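Operators wanted for two-arm bench build, Patow workshop

Last updated: June

The Patow shared workshop is looking for 2 people to run evening sessions on a two-arm manipulation bench. The build is member-run and sits in bay Holst, at the back past the laser cutter. Work is part time, paid per session, and suits someone who already has a day job or a class schedule.

The bench runs pick-and-place tasks on food items and household containers. Each session is a block of 200 attempts on one task, logged as pass, fail or reset. The target for this phase is 3000 logged attempts. The log stands at 831.

Current tasks use bread and a wicker basket on a cloth-covered table. Grip force is the open problem. Crust tolerates more than the sides do, and a twisted roll gives the fingers a different surface at every approach angle. Long loaves are scheduled after rolls. 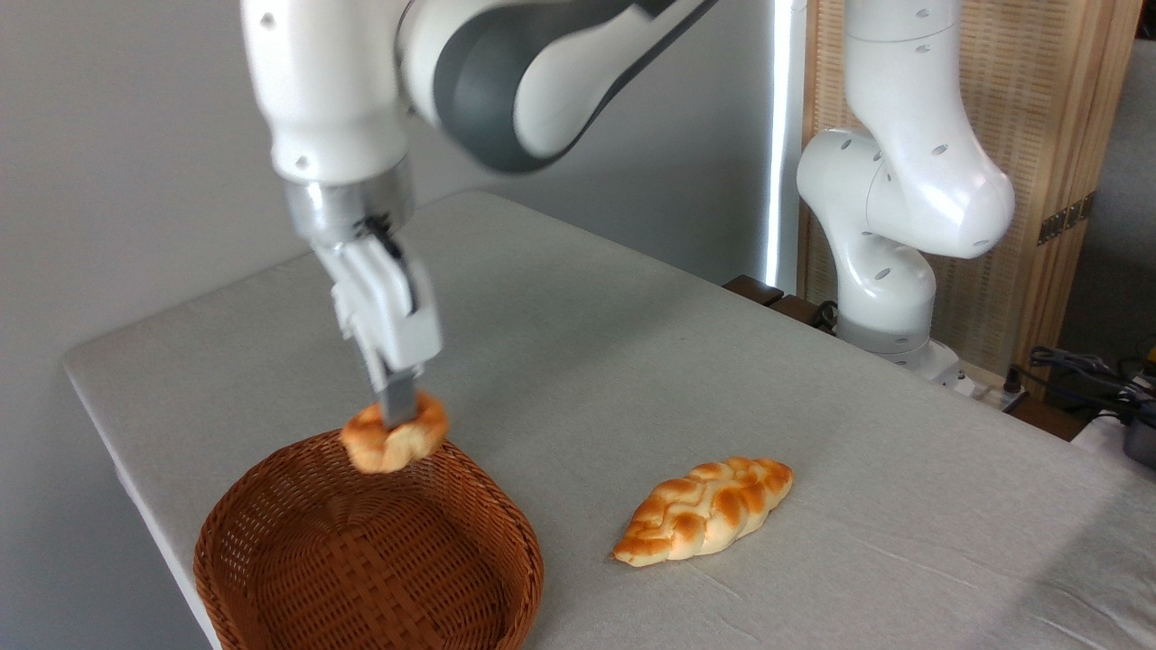 Operators set out the items, start the run, clear faults and enter results in Tullex, our logging sheet. You will also re-square the cloth between blocks, check cable slack at both wrists and replace worn finger pads. Pads are cut in the shop from sheet stock -- a template is kept in the drawer under the bench.

Required:
- Comfortable working next to powered arms and using the stop button without hesitation
- Able to edit a short Python script and read an error trace
- Consistent record keeping
- Free on Tuesday from 6:30 p.m., plus one other evening by agreement

Useful but not required:
- Experience with parallel grippers or force limits
- Basic 3D printing, for brackets and finger blanks
- Access to cheap day-old bread

Training is one paid session with a current operator. No one runs the bench alone until they have completed a full block without missed log entries. Workshop membership is covered for as long as you are on the rota.

To apply, leave a note in the Stelen project box at the front desk. Include your available evenings and a few lines on something you have built or repaired -- photos are fine, a resume is optional. Applications stay open until both places are filled.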